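28 April 2020

I have been meaning to write up the chimney since November, when the stove went in, and now I have the time. Some of it will be useful if you are thinking of opening up an old fireplace. The rest is so I remember what I did.

The house is a mid-terrace in Flilleck, built when the quarry was still open. When I bought it the front room had a gas fire on a back boiler, and the opening behind it had been filled in with block and plastered over. The flue had not had a real fire in it for decades. The gas fire was condemned at the first service, so something had to be done anyway.

## The sweep and the smoke test

I had the flue swept before I spent any money on anything else. Two bags of soot, most of a jackdaw's nest and a piece of slate came down. The smoke test was less good. Smoke came out in the back bedroom, low down by the skirting, where the flue bends to get round the old cupboard. It was also getting into the loft.

A leaking flue can't be used as it is. The choices I was given were to take the bedroom wall down and repoint the flue from outside, to have it lined with poured concrete, or to drop in a flexible steel liner. I went for the liner. It was the cheapest of the three and it meant the bedroom stayed as it was. The fitter needed one long day and a dry roof, and got the second of these on the third attempt.

## What it cost

People always ask, so:

- Sweep and smoke test: I didn't keep the receipt. It wasn't much.
- Liner, cowl and register plate, fitted: £997
- Stove (a small Inder, 5 kW) with hearth and all fitting: £2,072
- Plastering and making good: £400

The Inder was not my first choice. I wanted the Serrano, which has a bigger door and takes a longer log, but the smallest one they make puts out far too much heat for a room this size. The showroom would have sold it to me. The fitter talked me out of it on the phone, and having sat in front of the Inder all winter with the door to the hall open, I think he was right.

If you are in the same position, ask what air supply the stove will need. Up to 5 kW you can often do without a vent in the wall, depending on the age of the house and how draughty it is. Mine is old and very draughty. Go by what your own fitter says.

## Getting the brick clean

The chimney breast had been plastered, papered, painted and papered again. I took the plaster off with a bolster and a lump hammer over two weekends. Wear a proper mask. I used a paper one on the first day and regretted it. The dust went through the whole house, including into a closed wardrobe.

Under the plaster the brick was better than I had expected, apart from a patch on the left where somebody had cut in a gas pipe and filled it with hard cement. I chopped that out and repointed in lime. Hard cement next to soft brick takes the face off the brick in the end, and there were already two spoiled that way.

I did the cleaning with a stiff brush, a bucket of water and a lot of going up and down the stepladder. Brick acid is quicker but I didn't want it indoors. After that I left it alone for a month to dry before sealing it. I used one thin coat of Clindia matt sealer, which stops the dust and hardly alters the colour. Try it on a spare brick first, as the satin version goes shiny and looks wet.

The look I was after was plain: red brick, pale mortar, and a thick wooden shelf in a light finish with nothing carved on it.
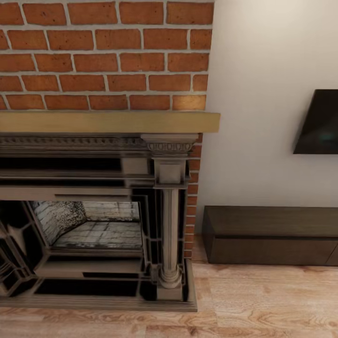

## Wood

I bought logs sold as seasoned and they were not. They hissed, the glass went black in an evening and the room smelled of wet dog. A moisture meter costs less than a bag of logs, and you should split a log and test the fresh face, because the outside will always read dry.

Since then I have bought kiln-dried ash for burning now and green ash for stacking by the back wall. The stack has a sheet of tin on top and open sides. It should be ready the winter after next.

The sweep was due back this month and has had to put it off. I have let the stove go out and left the door open a crack to keep the air moving in the flue. Still to do: the skirting on the right-hand side, and a second rope seal for the door, which I have ordered in the wrong thickness.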